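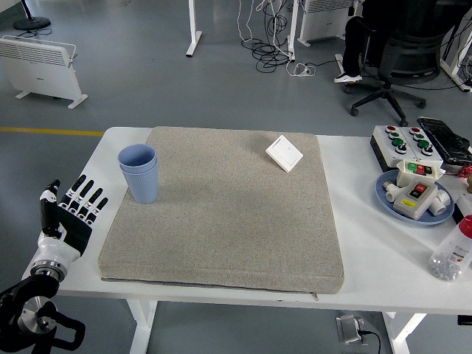

Grundstead cell, upkeep meeting, 5/9/26

Present: Beverley Catterall (chair), Settimio Colombo, Divina Salazar, Italo Gatti (notes). Apologies: Ettore Melis, who is at Ullach and sounded pleased about it.

1. Last minutes
Agreed, after Divina had "a short discussion" changed to "a discussion".

2. Left hand
Settimio has greased the wrist and re-run the finger calibration. The thumb still closes a shade late. He wants to swap the tendon; Beverley wants to know what it costs before anyone swaps anything. The hand has now done 579 cycles since the last service, against the 1,000 Trondano allows, so there is time to argue.
Action: Settimio to get a price.

3. Parking position
The arm is to be left hand upright, fingers open, beside the table at the end of every run. Italo asked if this was written down. It is now.

4. Table layout
Cups go on the pad, one inside the other. Button boxes and pipe fittings stay on the blue plate — Divina was firm on the plate. The bottle of small metal parts keeps its cap on.

5. Cables
Carried over from March. Divina proposed trays under the desks. Settimio proposed leaving well alone. Two trays to be ordered.
Action: Divina.

6. Any other business
Vitale have sent the wrong mount bolts again. Italo will ring them, and would like it noted that he rang last time.

Next meeting when the price is in.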